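3.2 Bedding as a Shared Surface

Of the 274 households we visited in Lirkach and Ploltton, a good many told us that the bed was where the laundry ended up – and, before long, where it was folded as well. We had expected tables to matter more. A bed is wide, soft and already at hand, and it lets two people sit close by and talk while they work through the pile.

It was on these visits that we came to love the sheets themselves. People choose them with care, for luck or for cheerfulness, and they rarely worry whether the pillow matches. A sheet covered in the character 福 (good fortune) may happily share a bed with flowers or leaves, as in Figure 4. Busy prints like these make a plain white cloth very easy to find, which several of our older participants mentioned with real satisfaction, while a patterned pillowcase can all but vanish among them. We kept notes on this throughout June, and we return to it in our discussion of the Sarnitz interviews.

Figure 4. White cloth over a cream bedsheet printed with 福 in many colors and styles, with a black and white floral pillow at the head of the bed.

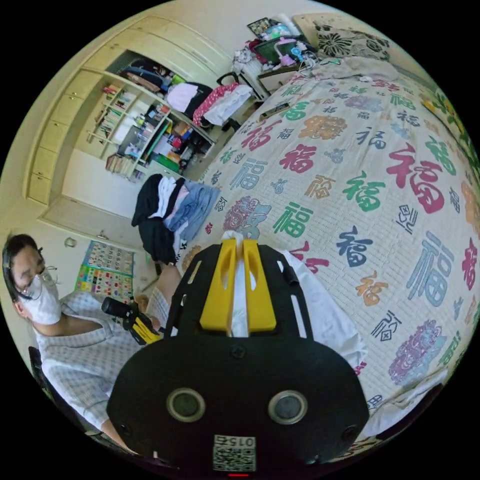

3.3 Sorting Before Folding

Sorting habits varied far more than folding habits did. In Ploltton most families made their piles by person, and in Lirkach they tended to make them by shelf.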